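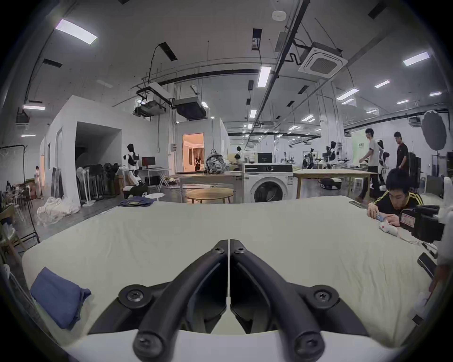

Club de Cerveceros Caseros Gumede · Sección de preguntas y respuestas

Mi stout sale plana después de 2 semanas en botella, ¿la doy por perdida?

Hola a todos, a ver si me echáis una mano. En febrero hice mi segunda stout siguiendo la receta Vinby que circula por el club (la que lleva avena) y la embotellé con el azúcar de siempre, 100 gramos para todo el lote. Pues abro una ayer y nada, ni un triste pssst. De sabor va bien, mucho café, algo de regaliz, pero parece un refresco olvidado en el coche. Las tengo en el trastero, que está a 11 grados. ¿Las abro todas y echo más azúcar? Me da una pereza horrible, la verdad.
Ruan Ndlovu

2 respuestas

Refilwe Ngubane
¡No abras nada todavía! 11 grados es muy poco para que la levadura trabaje en botella, se te ha quedado dormida. Súbelas a casa, a un armario que ronde los 20, dale la vuelta a cada una con cuidado para levantar el poso y espera otras dos o tres semanas. A mí me pasó con una porter y al final quedó con una espuma preciosa. Eso sí, mételas en una caja cerrada por si alguna se pasa de gas, y enfría una un par de días antes de probar. Si después siguen planas, entonces miramos las chapas, que hay chapadoras que cierran fatal (la mía vieja, por ejemplo). ¿Qué levadura usaste? Con la Skulter hay que tener más paciencia todavía.

premero1894
Yo paso de botellas desde hace tiempo, barril y listo. Si tienes prisa mézclala con una rubia que tenga gas y tan contento. Por cierto, ¿alguien tiene la receta Vinby en limpio? El enlace del foro no me abre.

Ruan Ndlovu (autor de la pregunta)
Gracias Refilwe, ya están todas en el armario del pasillo. La levadura era Skulter, sí. En cuanto abra otra os cuento.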